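Cheating Songs on Local Radio
Project report by Renu Pant and Mathias Berchtold

3. Method
We listened to 92 songs played on the evening show in Fukstead during May and wrote down who tells the story: the one who cheated, the one who was left, or a friend. Songs with no clear story were dropped. That left 80. 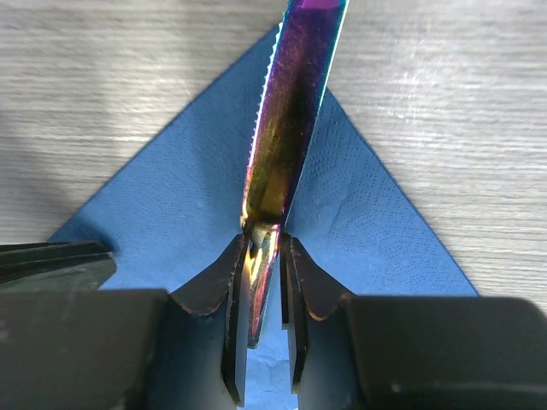
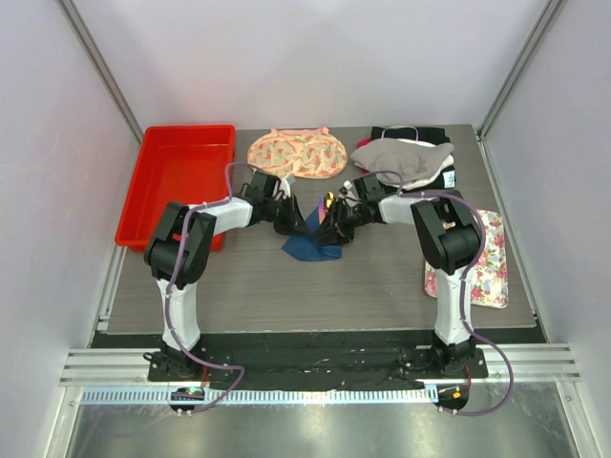

4. Results
In 57 songs the person left behind is the narrator. Most of these are slow and in a minor key. The cheater's own songs are faster - two are close to dance tunes. Manju Rajput checked our key and tempo notes.

5. Problems
We disagreed on four lyrics and kept Renu's reading. The playlist for the last Friday was missing.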